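Majali progress report to Vanside, October

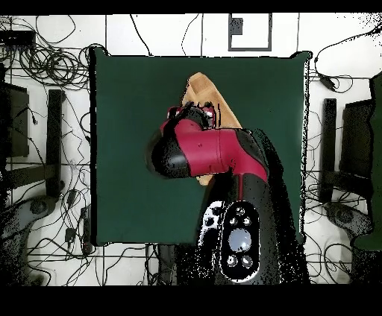
Red and black arm reaching over the green mat on the tile floor.

Hi Petronella,

You asked for the long version this time, so get yourself a coffee. I'm going to go through where the game is, where the money went, what slipped, and what I'd like from you before the next payment. Screens and builds are in the shared folder as usual.

The short answer is that the demo is in decent shape, the store page is live, and we're behind on controller support and the last third of the map. We're still inside the budget you approved, though there's one line I want to move (see further down).

The demo

The demo build went up on the Traltance storefront at the start of the month, hidden behind a key so we could hand it out in small batches. We gave out 2,000 keys through the mailing list and the forum, and they were gone before I'd finished answering the first round of emails! Out of the people who played, 114 filled in the survey, which is more than I hoped for given how long I made it. Sorry about question nine, I know it's a monster.

What people liked: the ferry crossings, the weather, and the way the shop prices move depending on which harbor you last sold to. That last one made me very happy because I fought for it back in the spring when we were talking about cutting the trading side down to three goods. What people didn't like: the tutorial goes on too long, the inventory screen is a pain with a mouse, and the second harbor is too easy to miss if you take the northern route. A handful of players never found it at all and finished the demo with a full hold and no place to sell.

So the tutorial has been chopped. The first version made you tie up the boat twice before it let you leave, and now you do it once and you're off. The inventory screen is getting a proper redo (Liv has drawn it up, it's in the folder under menus). For the second harbor we've put a lighthouse on the headland that you can see from the northern route, and that seems to be enough, at least for the people I've sat next to while they played it.

Bugs

We came out of the demo with 76 bug reports that weren't duplicates. As of this morning 57 are closed. The ones still open are mostly small - text running out of its box, a seagull that flies through the church - but there are two I don't want to ship with. One is a save problem: if you quit while the autosave icon is still spinning, you can lose the cargo you just bought. Liv Isaksson has been on that one since the middle of the month and thinks it's down to how we write the market prices and the hold separately. She's merging the two into a single write, and I'd expect to have it in testing with the next build.

The other is the frame rate in the fog. It runs fine on my machine and fine on Liv's, and then on older laptops it drops like a stone the moment the fog rolls in over the islands. I've tried cutting the fog layers down and it looks awful, like someone smeared the sky. There's a cheaper method I want to try that only draws the fog near the boat and fakes the rest, and I've set aside a few days for it. If it doesn't work we'll add a low fog setting and live with it.

What slipped

Controller support was meant to be finished by now and it isn't. Sailing and docking work well with a controller, better than with a keyboard if you ask me, but the menus are still mouse only. I held them back on purpose once we decided to redo the inventory, as it made no sense to wire up a screen we were about to throw out. That pushes controller support into the next milestone. I should have told you when I made that call instead of letting you read it in a report, so sorry for that.

The eastern islands are also late. The land is in and you can sail around all of it, but the towns are gray boxes and nobody lives there yet. I underestimated how long the dialogue takes to write. Every merchant needs lines for good prices, bad prices, storms, and the player having cheated them, and it adds up fast.

Money

We're on budget for the period. Music came in a little under, since the composer reused some themes from the demo (with my blessing, they're lovely). Testing came in over, all of it down to renting the older laptops for the fog problem.

The line I'd like to move is the trailer. We'd put money aside for a second trailer before the end of the year, and I don't think we need it yet. The first one is still doing its job and the eastern islands aren't pretty enough to film. I'd like to move that money to writing and bring in some help with the merchant dialogue. Could you let me know if Vanside is okay with that? I don't want to sign anybody until I've heard from you.

Porting

I had a first call with Amix about the console version. They were friendly and asked good questions, mostly about the save system, which was a bit embarrassing under the circumstances. They want a stable build before they quote, and I think that's fair. I've told them to expect one after the save fix and the new inventory are both in. I haven't promised them anything on dates or price, and I'd want you on the next call.

Next up

Save fix and fog, in that order. Then the new inventory screen with controller menus built in from the start. Liv moves over to the eastern towns once the save work is signed off, and I'll be writing merchants until my fingers drop off. We'd also like to refresh the demo with the shorter tutorial and leave it open to everybody this time, no keys. Traltance have said they can switch that on for us with a few days' notice.

What I need from you

A yes or no on moving the trailer money, and a couple of times that suit you for a call with Amix. Mornings are better for me, anything after nine. And if anyone at your end has an old laptop in a drawer, please have them try the fog and send me whatever number shows up in the corner of the screen.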